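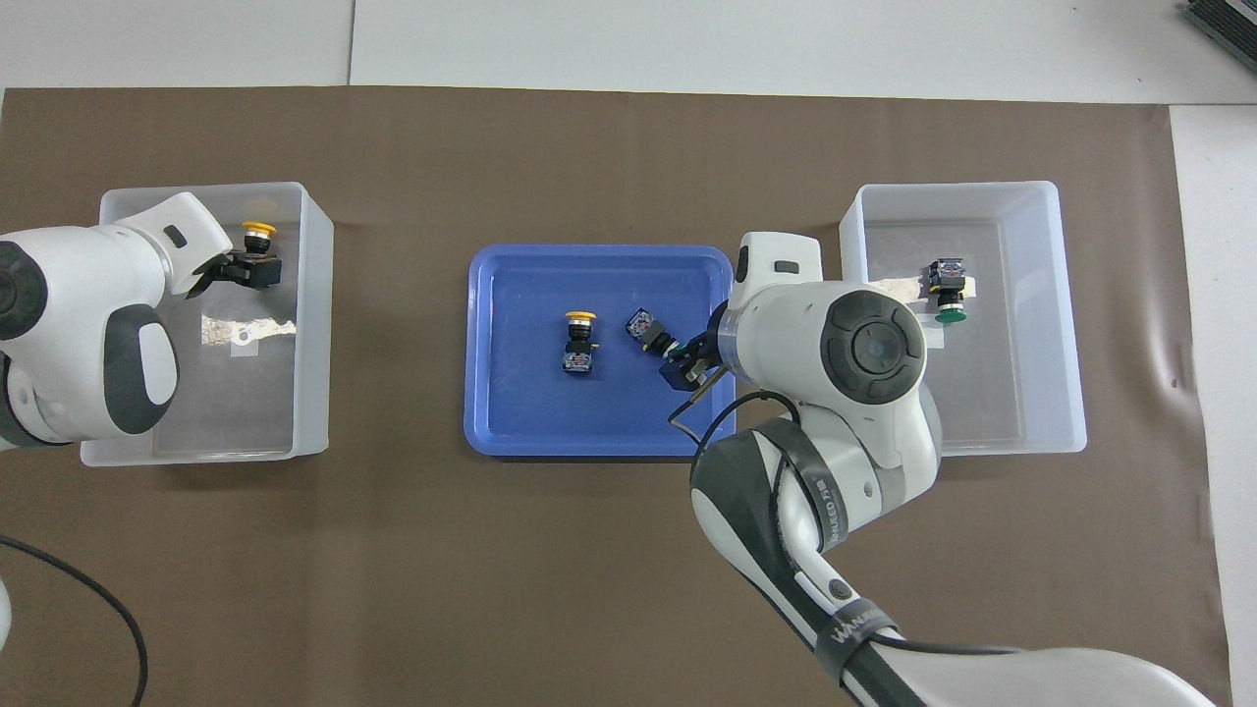

Harnurel opens its spare parts counter in Brorilden this August

Hello from all of us at Harnurel! I'm Raquel Gouveia, I started this little shop with a box of lamp switches and a kettle, and I'm very happy to say we're opening a proper spare parts counter on Abeysekara Street in August. Doors open at 10am on the first Friday of the month and there will be cake.

We sell the small bits that stop people throwing things away. Switches, knobs, fuses, plug tops, battery springs, lamp holders, the rubber feet that fall off radios. Up to now we've done it all by post, and I've lost count of the emails that start "I don't know what it's called but it's the round thing at the back". At the counter you can just bring the thing in and show us (much easier for everybody!).

We'll have 200 kinds of part on the shelves to begin with, and 42 of them will cost less than a pound. If we haven't got yours we'll try to track it down and drop you a line when it comes in. There's no charge for looking.
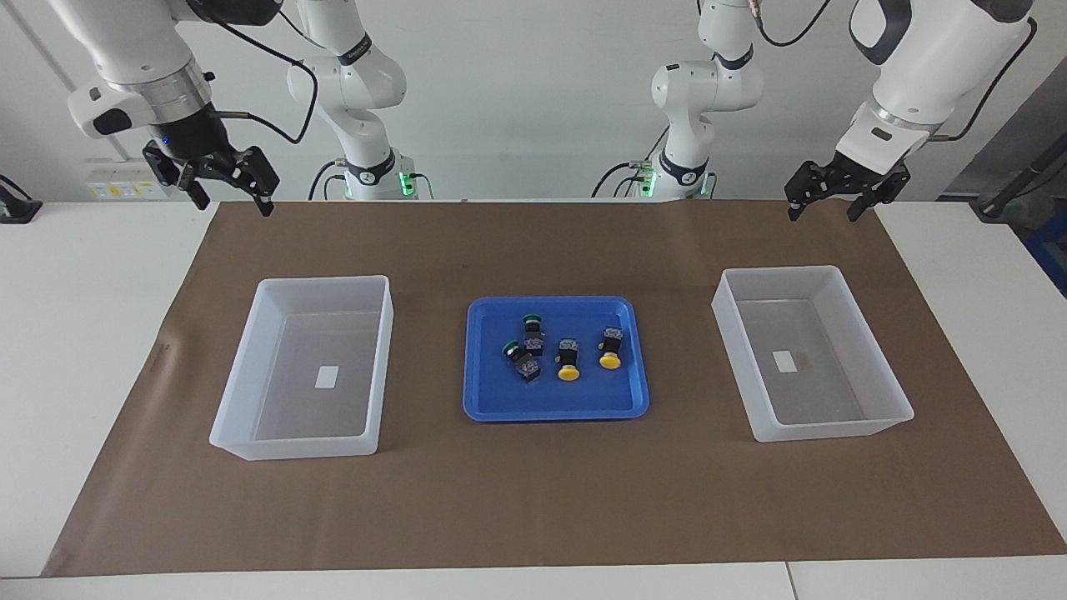
The work surface with its mat, and a green light on either side towards the back wall.

My business partner Tyra Haugen is also bringing back her Friday evening repair class, which used to run above the old Widoven bakery. It starts at 6.30pm and lasts a couple of hours. You'll learn how to wire a plug, change a lamp switch and test a fuse, and Tyra is very patient with beginners – she taught me, after all, and I once glued a radio shut.

The first 100 customers through the door get a free tin of mixed screws. I picked the tins myself and I'm rather proud of them.

Parking is behind the library, and the 43 bus stops right outside. Members of the press are welcome from 9am on opening day, before it gets busy. Ask for Raquel or Tyra at the counter.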